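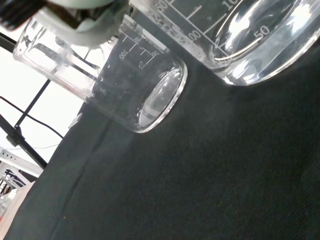 Workshop Report: Pouring Arm Project at Pulcombe

Members of the Pulcombe Shared Workshop are advised that the pouring arm project has moved from the small bench to the long table at the rear of the main room. The project is led by Fiifi Ametepe, with electronics and control software by Si-eun Ha. Its purpose is to build a tabletop arm, using parts within reach of a household budget, that can lift a glass beaker and pour a set amount of liquid into a second one.

The arm is built on a secondhand Muletti base with a wrist and gripper made in the workshop. Spending on the project to date is $1,154, of which the largest share went to the joint motors. The wrist carries a small camera, so that the control program works from a close view of the glassware during each attempt. The work surface has been covered in black cloth. Clear glass is difficult for the software to locate against a pale tabletop, and the white printed graduations are considerably easier to pick out against a dark background.

Trials are being carried out with two clear beakers, both with printed scales, and colorless liquid. Ms. Ha reports that reflections remain the principal difficulty. Bright glare on the surface of the liquid is at times taken for the rim of the beaker, and a scale seen through the far side of the glass reads in reverse, which confused the first version of the number reader. The present version accepts mirrored figures and uses them to judge which way a beaker is turned.

The log kept by the project holds 113 pouring attempts. In 19 of these the arm stopped before tipping the beaker, in most cases on account of a poor grip. The finger pads have been recast in a softer material, and a revised wrist bracket, drawn by Mr. Ametepe under the working name Brameo, will be fitted when the remaining fasteners arrive. The bracket shortens the distance between the camera and the fingers and should reduce shake at the end of a lift.

Members using the main room are asked to observe the following while the project is in place. The black cloth is not to be moved or smoothed, as the camera is calibrated to its present position. Poles and clamps beside the table should not be adjusted or borrowed. Cables on that side of the room should be stepped over with care. Food and drink are to be kept off the table at all times.

A working session open to all members will be held on 08/07/2018 in the main room. Places at the table are limited to seven, and names may be entered on the sheet by the Hwang drill press. Safety glasses are required. A full parts list and wiring plan will be placed in the project binder in September.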